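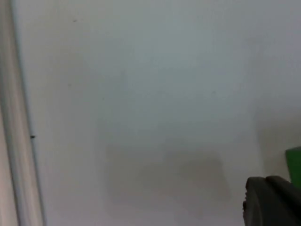
Issue 743, page 3

Darnex opens teaching room for remote-operated robots at Pluncombe

Jan 4, 2023 – Darnex has opened a room at its Pluncombe site where staff teach robots everyday handling tasks, either by guiding the arm by hand or by operating it from a separate desk. The work forms part of the Murkard programme, which is to run for three years.

The first tasks concern picking up, moving and setting down small rigid items on a plain surface. An operator carries out each task from start to finish while the movements of the arm and the view from a small camera near the gripper are recorded together. In the view printed with this item, the surface takes up most of the picture, with part of one dark gripper finger and the edge of a bright green object at the lower right.

The programme has recorded 494 demonstrations so far and aims to reach 1,000 before the first review. Attempts in which an item is dropped or put down in the wrong place are kept and marked as such.

Dénes Hegyi, who leads the programme, said that operators were asked to work at their own pace. "We would prefer a slow demonstration that is clear to a quick one that has to be repeated," he said. "New operators begin with hand guiding and move to the desk when they are ready."

The desk controls were supplied by Plattner under an agreement signed last year. A second desk is to be fitted later in January – the room will remain in use during the work, although hand guiding only will be available on the days of installation.

Staff who wish to train as operators should apply through their section head. Previous experience with robots is not required.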